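Why Does Your Elbow Only Bend One Way?

Reading time: 2 minutes

Try something for me. Hold your arm out straight and bend your elbow. Easy! Now try to bend it backward. Nope – and please don't push it!

Your body has more than 600 muscles, but they can't do much without joints. A joint is a place where bones meet. I like to think of your elbow as a door hinge. It swings open and shut, and then it stops, because the bones bump into each other.

Your shoulder is different. It's a ball sitting in a little cup, so you can swing your whole arm in big circles (check for lamps first). Your wrist has 8 small bones packed together, and they slide a bit when you wave.

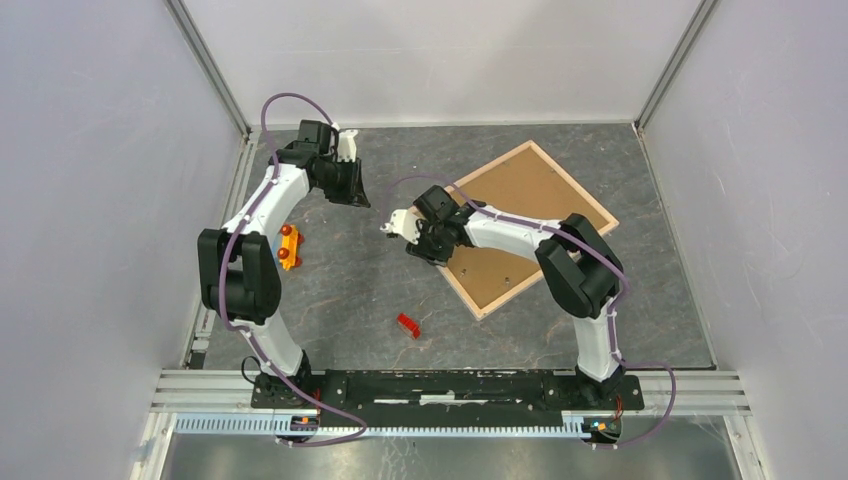

Elbows are my favorite joint, and I think they get ignored. Without one, you'd have a terrible time getting a spoon to your mouth! People who build machines like a good elbow too. Both of these white arms have one, a black joint with a white part on each side of it, a bit like your upper arm and forearm. Yours comes with skin, and a funny bone, which is really a nerve. Ouch.

Contact Golow Kids | © 2024 Golow | Back to top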